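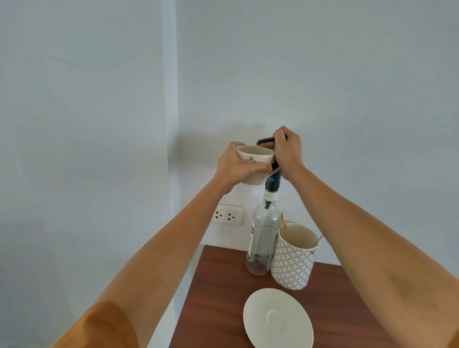 Guides > Water at Home > Kitwood Countertop Dispenser > Section 4: First Fill and Flushing

November 2019
By the Milletti house manuals desk

Do this section before anyone drinks from the unit. New filters shed carbon dust, first water through is gray, tastes like a pencil. Throw it out. You need a sink close by, a towel, the filter from the small bag and any plain cup for catching the test pours. A white one is best, something like a white Royal Boch cup with a glossy off-white glaze, gray specks show up right away against that. Dark mugs hide everything. Glass is OK if you hold it up to a window.

4.1 Soaking the filter

1. Wash hands. Take filter out of bag, pull off both caps. Keep the caps, you want them for storage (section 7).
2. Stand filter upright in a bowl of cold tap water. Cover it completely.
3. Leave 20 minutes. Bubbles are normal. Still bubbling at the end, give it longer.
4. Shake it over the sink a few times, then rinse the outside.

CAUTION: Cold water only. Hot water ruins the filter and there is no fixing it after.

4.2 Seating it

1. Tank empty, unit unplugged.
2. Push filter straight down into the well until the collar sits flat. Do not twist yet.
3. Quarter turn to the right. You should feel a stop.
4. Tug it. If it lifts, back to step 2.

Note: On the older Grerkudside base the turn goes left. Check the sticker underneath, if it says Maldonado it turns right like the new ones.

4.3 Flushing

1. Fill tank to the upper line. Lid on.
2. Plug in. Wait for the light to go steady, can take up to 90 seconds.
3. Run the whole tank out into the sink. Don't drink it, don't give it to pets. Plants are fine.
4. Refill and run out again.
5. Third tank: stop partway, catch some in your cup and look. Specks, keep flushing. Clear, taste a sip. Flat or chalky taste usualy goes after one more tank.

CAUTION: Never run the pump dry. It gets loud, then it quits. If the light blinks fast, unplug and refill.

4.4 Drips and slow flow

Drip for a minute after pouring: normal. Drip that keeps going: spout washer is in upside down, flat side faces out.

Slow pour on a new filter: trapped air. Take filter out, soak again for 60 minutes this time, reseat. Do not squeeze it or blow thru it.

Water under the base: drain tap on the back not closed all the way. Hand tight, no pliers.

4.5 Resetting the counter

Hold the drop button for 11 seconds until the light goes off and back on. Let go early and it only changes the pour size, so start over. Do this every filter change or the warning light comes on at the wrong time.

Note: Unplugging does not reset the counter.

Go on to section 5 for pour sizes and the child lock.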